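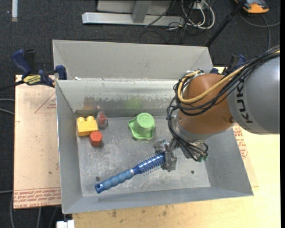
Grey metal bin on the tabletop, KUKA arm on the right.

30 May 2019

The regional cabinetmaking trial was held at Nandora last week and I went for both days. My nephew's classmate Mỹ Trịnh was in it, along with ten others from the county programs.

Each of them got the same drawing, a wall cabinet with one door and one drawer, and a stack of ash. The drawer had to be hand-cut dovetails. Scoring was out of 100 and you needed 70 to move on. Joints count for the most, then measurements, then finish. A gap you can slide a piece of paper into costs you a point each time.

Mỹ lost time on the first afternoon when she cut a rail short and had to ask for new stock, which is also a deduction. She made it up on the door. Her hinges were the cleanest I saw, and I walked past every bench more than once.

Ardalan Safavi from the Kiani shop was one of the judges. He told me the drawer bottoms were the weak spot this year. Most people left them too tight in the groove.

Nearly 300 people came through on the second day. Parking was bad and the coffee ran out before ten.

Mỹ finished second and goes to the state round at Multari in September. I plan to drive up for that one too.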